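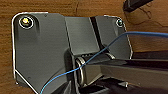
Why I stopped correcting every mistake

For most of my first 10 years of teaching English to adults, I corrected everything. If a student said "he go to work," I stopped her. If she said it again, I stopped her again. I thought that was the job, and the students said they wanted it.

I no longer think it helps much, at least during speaking work. Students who are stopped in the middle of a sentence rarely remember the correction. What they remember is being stopped. In a class of 18 at Wesberg, I kept a notebook for one term and wrote down the errors I had corrected out loud. Most of them were back the following week, from the same people.

Ragnheiður Juhl taught the evening group down the hall from mine. She let her students talk and made notes. In the last part of the lesson she put five or six sentences on the board, with no names, and the class fixed them together. Some of the sentences were right. Students had to decide which ones, and they argued over it — in English, mostly.

I borrowed the method and still use it. The hard part is choosing. I leave out slips that the student would catch herself, and I leave out grammar the class hasn't met yet. What remains is usually a wrong verb form, a missing article that changes the meaning, or a word borrowed straight from the first language.

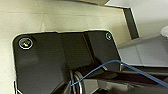
Two screws, close up.

Brendan Coughlan, who trained me at Skiltgate, disagrees. He says adults pay for correction and feel cheated without it, and that errors left alone become habits. I take the first point seriously. I now tell every new class in the first lesson how and when I will correct them, and complaints have been few. On the second point I am less sure he is right. A beginner's errors change from month to month whether I jump on them or not.

Pronunciation is different. If a listener can't understand the word, I deal with it on the spot, because the conversation has already broken down. The same goes for controlled drills, where accuracy is the whole purpose.

Written work is another matter again. I still mark it, but I underline and let the student find the problem. It takes longer in July, when the intensive groups run and the piles are high. I have gone back to the red pen a few times when I was tired, and the second drafts were worse for it.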